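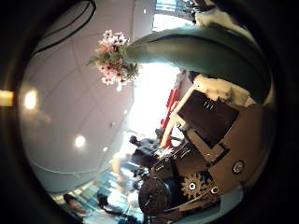 Questions people ask us about home water gadgets

Last looked over in August. Written by Cor Kramer, with the plumbing answers checked by Rūta Venckus, who has been fitting taps and softeners for longer than she likes to say.

We get letters about water filters, softeners, magnets, crystals and drops. We don't sell any of them. Most of the answers below come down to "ask for the test report", so if you are in a hurry you can stop reading now and go and ask for it.

Is my tap water safe to drink as it is?

If you are on mains supply in this country, almost certainly. Your supplier tests it and has to publish the results. Look them up by postcode before you spend a penny. If you are on a private well or a spring, that is a different matter and you should have it tested by a proper laboratory. A salesman with a kit in his briefcase doesn't count.

A man came to the door and turned my water brown. Should I be worried?

No. That is an old trick. He put two metal rods in the glass and ran a current through them. The rods themselves break down and colour the water, and the more ordinary minerals you have in there, the more dramatic it looks. His own "pure" water stays clear because it hardly carries a current. Add a pinch of table salt to his glass and ask him to do it again. We have had three readers try this. Two of the salesmen found they were late for another appointment.

Do magnets on the pipe stop limescale?

We doubt it. There are a few laboratory papers that find some effect under some conditions, and plenty that find none. What we have never been sent is a decent trial in ordinary houses, with the same kettle, the same water and someone counting scale who didn't know which house had the magnet. The Irkora clip is the one we are asked about most. We wrote to the makers and asked for their evidence. They sent a leaflet with a drawing of happy water molecules on it.

But my neighbour says her kettle is much cleaner since she fitted one.

She may be right about the kettle. Ask whether she also started descaling it, bought a new one, or is now looking at it more kindly after paying for the clip. People who have spent money want it to have worked. We include ourselves in this. Cor still owns a Budard shower head with small coloured balls in it and insisted for most of a winter that his hair was softer.

Do jug filters do anything?

Yes, within limits. The common sort has carbon, which takes out chlorine taste, and a resin, which takes out some of the hardness for a while. If your tea has a film on top, a jug will often help. It won't "detox" you. The cartridge has to be changed when it says so, and an old cartridge left in a warm kitchen is worse than no cartridge at all. Keep the jug in the fridge and wash it.

What about a proper softener, the kind that takes salt?

These work. It's dull chemistry and has been understood for a very long time. Calcium and magnesium are swapped for sodium, so you get less scale and use less soap. What you should be sceptical about is the savings figure. The Laur brochure promises that the machine will "pay for itself", and when we worked through the sums they had assumed a family that runs its boiler like a hotel and throws out a washing machine every few years. Put your own bills in and see what you get.

Rūta adds: leave one unsoftened tap in the kitchen for drinking and cooking. Anyone making up baby formula or on a low-sodium diet should use that one. If an installer tells you it isn't worth the bother, find another installer.

Is alkaline water good for you?

Your stomach is full of acid. Whatever you drink is going to meet it. Your blood is kept at a steady level by your lungs and kidneys, and they don't take instructions from a bottle. The Prinder machine costs more than a decent cooker and makes water a bit more alkaline by splitting it with electricity. The demonstration we went to on a Monday evening was mostly about how we could earn money by selling the machine to our friends, and that told us most of what we wanted to know.

It does say "pH 9" on the display. Isn't that proof?

It's proof that the display says 9. Tap water is often somewhere above 7 to begin with. Even if the reading is dead right, it tells you what is in the glass and nothing about whether it does you any good. Those are two separate claims, and the brochures like to run them together.

The website says it is "clinically tested". What does that mean?

Very little until you see the test. Write and ask how many people took part, what the machine was compared with, who paid for it and where it was published. A firm with a good answer will be pleased to send it. "Tested" also doesn't mean "passed".

Can I trust online reviews?

Not much. Look for the dull ones in the middle that complain about a leaking joint or a missing washer. Those people have usually had the thing in their house. Be wary of a page full of top marks that were all posted in the same fortnight and use the name of the product in every sentence.

I have already bought one and feel foolish. Can I get my money back?

Quite possibly. If you signed at home or online you normally have a cooling-off period, though it is short and the rules vary with what was ordered and whether it has been fitted. Find the contract, look for the cancellation form and send it in writing, keeping a copy. Don't let them talk you round on the telephone. If you are past the date, try your local consumer advice service, especially if you were told something untrue in order to get your signature.

Do you ever recommend anything?

A descaler, citric acid, the cheapest you can find, following the instructions on the packet. And a glass.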